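The Blind Leading the Blinds: A Month of Motorized Shades in a Rented Row House

I wanted to stop getting out of bed to let the morning in. Then it got out of hand.
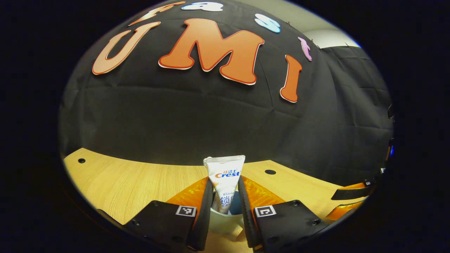 Do you need an electrician to put in motorized roller shades?

For most homes you don't. Battery shades go up with a drill, a level and a couple of brackets, and you charge them with a cable a few times a year. You only need an electrician if you want shades that run off the house wiring, with the cable tucked inside the wall.

I went with battery, mostly because my landlord in Sodbridge gets nervous when I so much as hang a calendar. The house is one of those tall skinny ones with windows that nobody at any point in history bothered to make the same size. Front bedroom: two narrow sashes. Living room: one enormous pane facing the street. Bathroom: a weird little square up near the ceiling that I can reach only by standing on the edge of the tub (don't do this, I did this).

I started with the Femix in the bedroom, ordered online on a rainy night in March after too much time reading reviews. You measure, you type in the numbers, and a long cardboard tube shows up on the porch. Mine had the fabric already on the roller and a motor the size of a fat marker pushed into one end. The brackets took me 20 minutes, and I am slow. Pairing the remote took most of the evening! The button you have to hold is on the back of the motor head, facing the wall, so you find it after you've hung the thing. Down it came. Up it went again.

Once it was paired, though, oh boy. I set it to open at half past six, and the first morning I lay there and watched the bottom bar creep up the glass like a very polite theater curtain. It makes a hum, a bit like an electric toothbrush in the next room. Some people will hate that. I found it kind of nice, and by the second week I was sleeping through it, so I'd paid good money for an alarm clock that didn't wake me up.

The living room was a different animal. A pane that wide needs a stiffer roller or the fabric sags in the middle and you get those long smile-shaped wrinkles. The Akbari shop on the corner of my street does made-to-measure, and they sent somebody over with a laser measure and a book of swatches as heavy as a car battery. There were 31 shades of off-white in there. I held every one of them up to the window and then picked the second one I'd looked at.

The quote came in at 300 dollars more than the online price for the same width. I grumbled and paid it, and I'd pay it again. The fitter noticed that my window frame leans and packed out one bracket with a sliver of plastic, so the fabric rolls up straight. I would never have caught that. I'd have blamed the motor and written an angry email.

A word on fabric while I'm at it. Blackout is blackout, fine, but light still pours in around the sides if you mount the shade inside the frame. If you really want a cave, mount it outside and let it overlap the wall a couple of inches on each side. For the living room I took a screen weave, the kind with tiny holes. During the day I can see the street and the street can't see much of me. At night with the lamps on it's the other way around, and I learned that from a neighbor who waved.

Then there's the app. Mine is called Usus, and it wants to run everything: shades, lamps, the heating if I'd let it. The scheduling is good. You can tie the shades to sunset so you're not fiddling with the times every season, and there's a vacation setting that moves them at slightly different times each day so the place looks lived in. I used it for a long weekend and came home to find one shade halfway down, for reasons the activity log did not care to share.

Voice control I gave up on. I asked for the living room shade at 20 percent and got the bedroom one instead, all the way open, while I was getting dressed. The remote lives on the windowsill now and I'm happier for it.

Battery life has been fine so far. The bedroom shade is still showing more than half. The big one drops faster, being heavier, and its charging port is on the side by the bookcase, so I have to pull the bookcase out to get to it. Check which end your port is on before you order! They'll put it on either side if you ask.

As for the bathroom, I bought a tension rod and a piece of frosted film. The film has a bubble in one corner that I've decided to live with.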